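Motell: handheld gripper recordings from a shared workshop

README and data card, last updated 11/01/2025

Hello and welcome! Motell is a small collection of everyday hand tasks recorded with a pair of hand-held grippers we built ourselves, mostly on evenings after other work, in the shared workshop at Plinlow. If you've come from the build thread, the drawings for the grippers live in the Custiseck repository and this page only covers the recordings. If you've come from anywhere else, you're just as welcome, and I hope you'll find something useful in it.

Why we made it

I wanted a robot arm at home that could tidy a table. The arm itself went together over one long winter (it has its own page, with all the mistakes left in), and then it sat there, because an arm with nothing to imitate doesn't do very much. Driving it by joystick was slow and, after an hour, a bit of a headache. So we went the other way and made grippers a person can hold, and then simply did the chores ourselves and recorded them. It's a much nicer way to spend an evening, and people who drop in for the laser cutter can pick the things up and have a go.

What's in the folder

There are 2494 episodes, each one a single go at a single task, sorted into 9 task folders. Most are things you'd do at a table without thinking: folding a cloth, closing a zipper, putting small items in a pouch, moving a cup from one side to the other, that sort of thing. The folder names say plainly what the task is. Every episode folder holds:

video_left and video_right, one file per gripper
pose_left.csv and pose_right.csv, position and rotation over time
opening.csv, how far apart the fingers are, in millimeters
notes.txt, which is often blank and sometimes rambling

A few of the early episodes have no opening.csv. The sensor wire kept working loose until we added a dab of hot glue, and I decided to keep those recordings anyway for people who only want the video. They're listed in missing_opening.txt at the top level.

How it was recorded

One person holds a gripper in each hand, stands at the table and does the task at whatever pace feels natural. We asked people to begin and end with both grippers held still for a moment, which makes trimming so much easier (thank you to everyone who remembered!). The marker cards are there so the left and right recordings can be lined up with each other. If a card is hidden for long, the pose drifts, and you'll find a column called card_seen in the pose files that is 0 whenever that happened. Please do look at it before training anything.

Lighting is whatever the workshop had on. Plinlow is a proper working space with other projects going on all evening, so other people come and go behind the table, and things on the benches change from one session to the next. We thought about hanging a sheet up and then didn't bother, and I've come to like the variety. The table where most of the recording happened is round, which matters more than I expected: if your own table is square, the edges will look quite different to a model.

Calibration

Each session begins with a short calibration clip, stored in the calib folder under the session name. The scale is good to roughly 3 millimeters over the width of the table on a decent evening. I wouldn't trust it for anything like threading a needle, but for cloths and cups it has been perfectly fine. If you rebuild the grippers from the Custiseck drawings, please record your own clips and don't borrow ours, as the printed parts come out a little different on every printer.

Known troubles

The left gripper squeaks. You won't hear it, as we removed all sound from the files, but we did swap its spring in March and the fingers close a touch faster from then on. Sessions before and after the swap are marked in sessions.csv.

Two of the task folders are much thinner than the others. Zippers in particular wore everyone out, and I'd be cautious about drawing much from them.

Nearly all the recordings were made by right-handed people. If you're left-handed and live nearby, come and see us!

Using it

The loader is a single Python script, load_motell.py, with no unusual requirements. Point it at the top folder and it will hand you episodes one by one. There's a setting for skipping the stretches where card_seen is 0, and it's switched on unless you say otherwise.

License and people's privacy

The recordings are free for research and home projects. Please don't try to work out who anyone is. Everybody holding a gripper agreed to it beforehand, and there's a notice by the workshop door on recording evenings. If you come across yourself and would like an episode taken down, open an issue with the episode number and I'll remove it, no questions asked.

Version notes

Version 2 adds the calibration clips and fixes the swapped left and right files that several kind people wrote in about. If you have version 1, please throw it out and download again.

Maintained by Delić. Issues and pull requests are read with pleasure, though sometimes slowly.

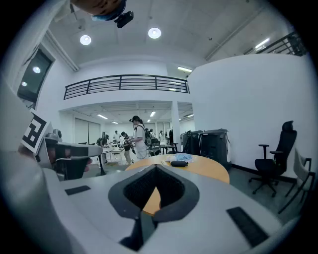
The grippers over the round table at Plinlow, with people at the worktables farther back.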